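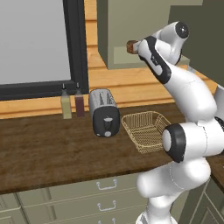
4.2 Tire choice and the late-race slump

Most teams blame the tires, and most tire makers blame the teams. We had hoped the data would settle the matter. It settled part of it.

Our records cover 609 stints from the Trivlow club series, all run on one of two compounds: the Rironano, which is soft and popular, and the Dankwa, which is hard and mostly bought by people who have already paid for a set of Rironanos. Lap times were corrected for fuel load as in Section 3. Stints shorter than five laps were dropped, along with everything from the January round at Cirnlow, where the timing loop froze and credited one hatchback with a lap that would have won it a place in Formula One.

Figure 2. Mean lap time lost per lap of tire age, by compound. Bars show the spread between drivers.

The soft compound is faster for the first eight laps and slower from then on (Figure 2). Drivers know this. In the survey they placed the crossover correctly, then pitted well after it anyway. Fallahi, who found the same habit in karting, put it down to optimism, and we have no better term to offer.

Track temperature matters less than the paddock believes. Once driver and car are accounted for, its effect on the Dankwa is too small to tell from zero. On the Rironano it is real but modest, and a good deal smaller than the effect of following another car closely – a point on which both suppliers, when asked for comment, were very polite.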